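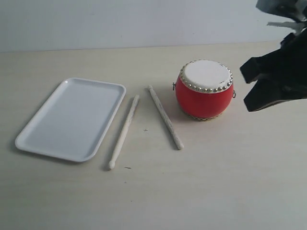
Drum task, table side view: tray, two drumsticks, drum.

Nokodeo teleop group - April minutes

Started at 10:15, a bit late, my fault, I was hunting for the right spreadsheet. I'm taking notes again this month, so as usual these are in my own words and if I got you wrong, tell me and I'll fix it. Everybody from the Arkis side was on the call, plus the labeling folks, plus the two newest operators (welcome!).

1. Last month's leftovers

The lag on the left leader arm is better. We swapped the hub and the operators say they've stopped fighting it. The foot pedal still double-fires now and then, which starts a new recording right on top of the old one. I said I'd order another pedal last month and I didn't. I will do it this week. Still open, still on me.

The renaming of the old folders is finished. Thanks to labeling for that, it was a miserable job and I only heard swearing twice.

2. Where we are with the count

We have 2848 demos in the Arkis set as of this morning. The drum task accounts for 254 of those, and of the 254 we've thrown out 89 after review. That's a lot more than any other task, so we spent most of the meeting on it.

Labeling went through the reasons. The biggest pile is hesitation: the operator gets a gripper close to a stick, stops, backs off, comes in again from another angle. The pick is fine in the end, but the model trained on those clips learns the dithering too. We saw it last month on the cup task, where the arm would hover over the handle for ages like it was thinking about its life. The second pile is both grippers moving when only one has a job to do. Then there's a handful where a stick rolled and the operator chased it.

One of the new operators asked if a chase is always bad, because a real stick is going to roll sometimes and the robot ought to know what to do. Good question, and we went back and forth for quite a while! Where we landed: keep a chase if it's calm and ends in a clean grasp, tag it "recovery", and keep it out of the main set for now. Plitidach can pull the recovery clips in later with a lower weight.

3. Drum task, how we want it shown

We rewrote the instructions together on the shared doc, and I'm copying the gist here so there's one place to look.

Sticks go in the tray, one at a time. The drum stays put. Start with the sticks apart from each other on the table and change their angles between runs. Please do change them properly, by the way, I looked at a stretch of clips where they barely moved from one run to the next. The tray can turn too.

Come down on the shaft, close, lift, and then wait a beat before carrying the stick over. The beat matters for the labelers, who cut the clip into steps there. Tip the stick toward flat before letting go. Dropping it from upright makes it bounce on the rim, and we lose the run.

We argued over how upright is too upright.

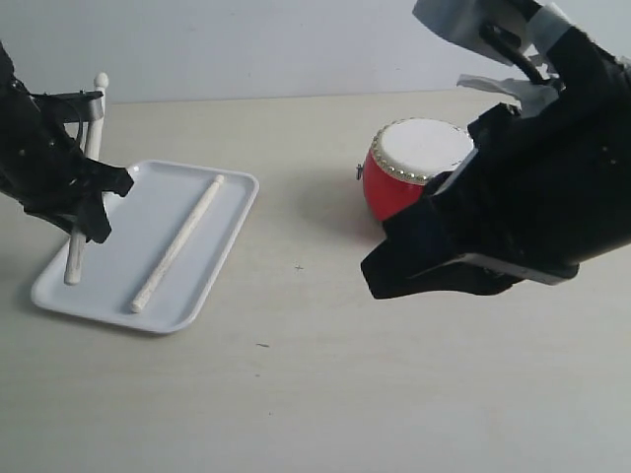 My own feeling is that holding a stick up like that over the tray is okay as long as it gets laid down slowly afterward, and the more experienced operators agreed. The Arkis people would rather see it kept low the whole way. We're going to try both and compare. Each operator does a batch in each style, same starting layouts, and labeling marks the style in the notes field so we can split them later.

On the arm that isn't carrying: park it and leave it parked. A small drift is all right. Big sweeps across the table are not, and if you catch yourself doing one, just stop the recording and start over. It's cheaper than having somebody find it in review.

4. Guiding by hand versus the leader arms

This came up because one of the operators did a few runs on the old bench by grabbing the arm and walking it through the motion. She likes it (so do I, to be fair, you feel the contact so much better). The trouble is that hands and sleeves end up in the camera view, and with two arms you run out of hands pretty fast. So: leader arms for everything on the drum task, hand guiding only for single-arm tests on the old bench, and don't mix the two in one folder. If you've got mixed folders from before, tell labeling and they'll split them.

We also talked about tiredness. Clips from the end of a long sitting are visibly sloppier, and several people said their wrists hurt. Agreed to switch operators more often and to do the drum task early in the shift. I'd like us to put a proper number on how long a sitting should be, but we ran out of steam on that one, so it's back on the list for next time.

5. Tôn

Quick one. The Tôn viewer now shows the two wrist views side by side with the gripper opening underneath as a line. It's lovely! You can see right away when somebody squeezes twice. It still crashes if you scrub backward too fast, so save your tags before scrubbing. Labeling asked for a keyboard shortcut for "recovery" and the answer was yes, probably next week.

6. Training run

Plitidach will start the next run once the drum folder is cleaned up. We're allowing up to 2000 clips across all tasks for this one, chosen by review score, with no hesitation clips at all. I asked if we could hold back a few drum layouts that the model has never seen, to test on. Yes, and labeling will pick them without telling the operators which ones.

There was a short and slightly heated chat about testing with a different drum and different sticks. I'm for it. The others want this one working first, and I was outvoted.

To do

Me: order the pedal (really), post the new drum instructions at the station.
Operators: two batches each, one low carry and one upright carry, with the same layouts.
Labeling: style notes, recovery tags, held-back layouts, splitting any mixed folders.
Arkis: send over the review sheet with the comment column turned back on.
Plitidach: hold the run until labeling gives the go-ahead.

Wrapped up at 11:40. Next one is in May, same room, and could whoever has the long HDMI cable please bring it back.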